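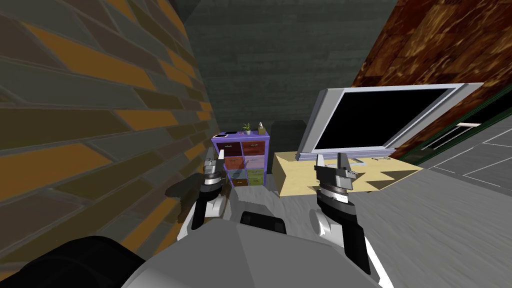 Progress report: Hunport home repair and warm rooms grant
Period covered: January to May
Prepared by Zineb Sqalli, project lead

1. Where we are

The grant pays for small repairs and draft-proofing in older rented and owner-occupied homes in Hunport. The target for the full term is 49 homes. By the end of May we had finished work in 40 of them. The other nine have been surveyed, and six have a start week agreed with the household.

We are ahead of the schedule in the original application, mainly on the east side of town, where the houses are close together and one crew can get to two addresses in a day. The Manzano Street homes took longer. Several had rotten sills under the paint, and we had to stop and order new timber before the sealing could go ahead.

2. Work done in the period

Most jobs were a mix of window sealing, door sweeps, loft hatch insulation and pipe lagging. Eleven homes also needed a new extractor fan in the bathroom or kitchen. We fitted these before any draft-proofing, as agreed with you in February.

Two households asked us to leave the front door as it was. We recorded this on the job sheet and did the rest of the work.

Hila, our supplier for seals and sweeps, changed its pack sizes in March. We now have more of the wide brush strip than we need and are short of the narrow one. Hila has agreed to swap unopened packs.

3. Outreach

We delivered 2,000 leaflets in the period, most of them in April. Calls went up in the two weeks after that and then dropped back. The evening session at the library was poorly attended, and we don't plan to repeat it. Referrals from the health center are steady and tend to be homes that need the work most.

The waiting list is now longer than the number of places left. We are telling new callers this when they ring and taking their details in case of further funding.

4. Spending

Labor is on budget. Materials are over by $1,000, nearly all of it timber for Manzano Street. Travel is under by a smaller amount. We would like to move the unspent travel money into materials and will send the form separately – please let us know if you need it before the next claim.

5. Problems and changes

The van was off the road for part of March. We used a rental, and the cost is in the travel line.

One landlord in Prondedholm Court withdrew permission after the survey. We have offered the place to the next household on the list.

6. Next period

- Finish the remaining nine homes
- Return visits to the first 15 homes, to check seals and fans
- Collect winter heating bills from households that agreed to share them
- Draft the final report and send it to you for comment

The return visits will be done in the late afternoon, from 4 p.m., when more people are at home. Zineb Sqalli remains the contact for all questions on the grant.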